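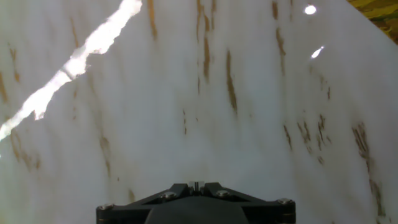

Manju Tiwari said she had been paying to throw away good countertop pieces for most of her working life, and that she would have used a place like this years ago if there had been one.

Building supply dealer Girnetti will open an offcut yard behind its Mill Road store in February, the company announced on 7 January 2020. The yard will take leftover surface material from kitchen and bathroom jobs, sort it by size and finish, and sell it to the public by the piece.

Tiwari, whose two-person shop installs kitchens across the county, said a normal job leaves her with a sink cutout, one or two end strips and sometimes half a sheet ordered to be safe. The county landfill charges by weight, and stone adds up fast.

Girnetti ran a trial at the store last fall. During the trial it took in 681 pieces from local installers and sold most of them, according to Naveen Shakya, the store manager. Buyers used them for laundry room shelves, windowsills, bar tops, desks and pastry boards. Shakya said the store had expected hobby woodworkers and got mainly landlords and people fixing up one small bathroom.

"Somebody with a powder room needs a piece three feet long," he said. "They can't buy three feet. They have to buy the whole slab, or they used to."

The yard will accept natural stone, engineered stone, solid surface, laminate and solid wood. Pieces have to be at least 18 inches on the long side and free of cracks that run all the way through. Scratches and chipped corners are fine and will be marked on the tag. Tile is not being accepted for now. Neither are tops with the sink still glued in.

White and off-white finishes with veining were the fastest to sell in the trial, Shakya said. Dark speckled granite moved slowest, and the store still has a rack of it. Prices start at $4 for small strips. The largest piece sold so far went for $161.
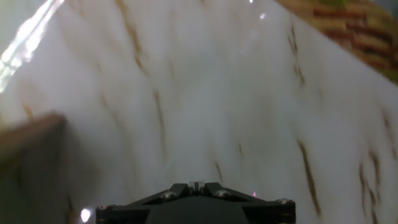

White with tan and brown veining. Light, marble-style finishes sell quickly at offcut prices.

Installers who bring in material will get store credit and no cash. The credit is 60 percent of the sale price once a piece has sold, and anything that sits longer than six months goes to Girnetti outright. Homeowners can drop off pieces too, but without credit.

That split has drawn some grumbling. Ntombi Molefe, of the installation firm Bhardwaj, said her crews would probably take part but would have liked a cash option for larger slabs.

"I already buy my adhesive and my sinks somewhere else," Molefe said. "Store credit is only worth something to me if I need what's in the store."

Shakya said cash payments may be looked at after the first year.

The yard takes up a fenced area of 2,000 square feet that was last used for fence panels and bagged gravel. Half of it will be under a roof. Laminate and wood will be kept on the covered side, and stone will stand outdoors on A-frame racks. Customers may not pull pieces from the racks themselves. Staff will bring them out and can make one straight cut free of charge on laminate and wood. Stone will not be cut on site.

Rekha Pisharody, who handles permits for the town, said the site needed only a change to its outdoor storage permit, plus a paved strip near the gate so that forklifts do not track mud onto Mill Road. The permit has been issued. Paving had not started as of this week.

Girnetti said it will hire two people for the yard, one of them full time. Applications are being taken at the store's front desk.

Drop-offs will be accepted from the first week of February during regular store hours, at the rear gate only. Pieces should be wiped clean and have old caulk scraped off. Installers who want credit need to register beforehand and bring a copy of their business license. Sales begin two weeks later. A list of what is on the racks will be posted inside the store each morning; the company said it has no plans to put it online.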